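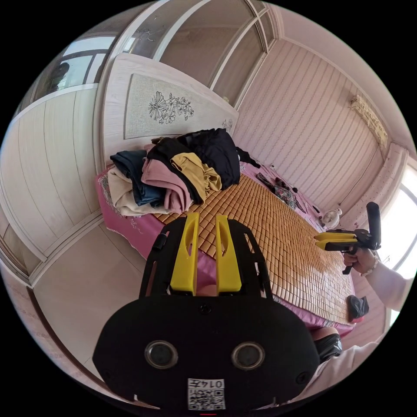
Fold on the bed

Most advice on laundry says to fold it on a table. The reasons given are posture and a hard surface. I have followed that advice and gone back to the bed, and I think most people with a normal-sized home should do the same.

A bed is the biggest flat area most of us own. It is also near the wardrobe, so a finished pile travels a few steps. A dining table is usually a hallway away, and the pile sits there until somebody wants dinner.

The common complaint is that a mattress is too soft. That is true of a bare sheet or a thick comforter. Put a bamboo mat over the sheet and the problem mostly goes away. The small tiles give under your hand but stay level, and a T-shirt laid on them can be smoothed out in one pass. My neighbor Melaniia Romaniuk keeps hers on from March until the cold weather and folds on it the whole time.

Dark clothes are the other complaint. On navy bedding, a black shirt disappears and you end up feeling for the sleeves. On a tan mat the outline is plain – you can find the hem and shoulders before you start.

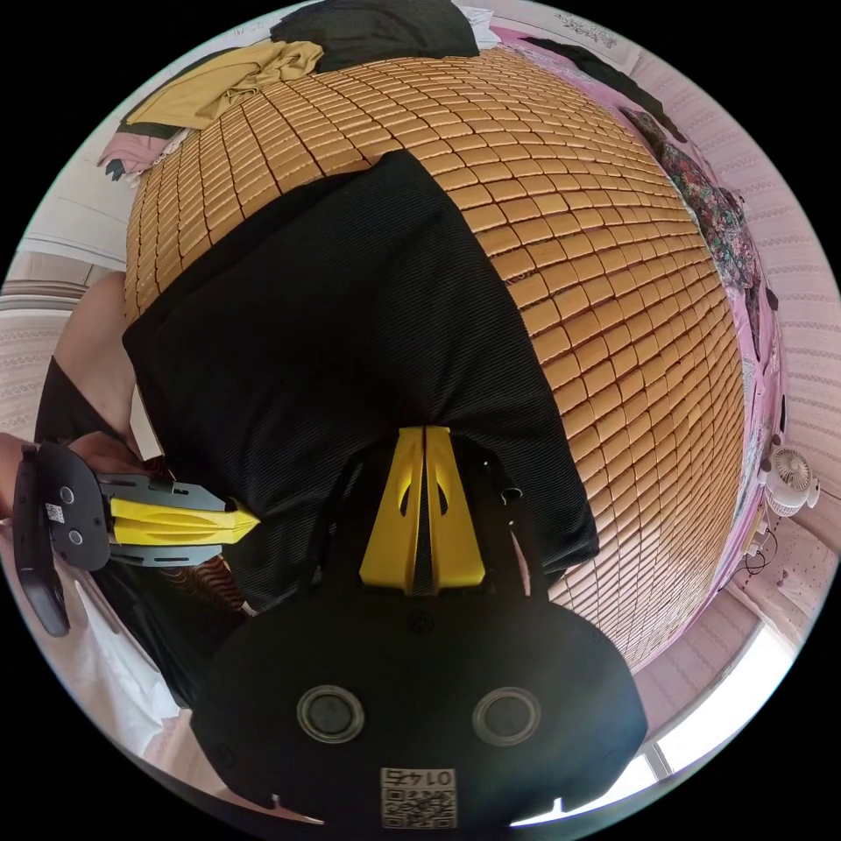 What the bed asks of you

It has to be cleared by night. I count this in its favor. A pile on a chair can stay for 12 days, and I have let one do so. A pile at the head of the bed has to be dealt with before you can lie down.

Keep the loads small, and don't let the bed collect bags and cords as well. Ivana Carrasco, who taught me to fold, did five pieces at a time and put them away before starting on the next five. I still do it that way.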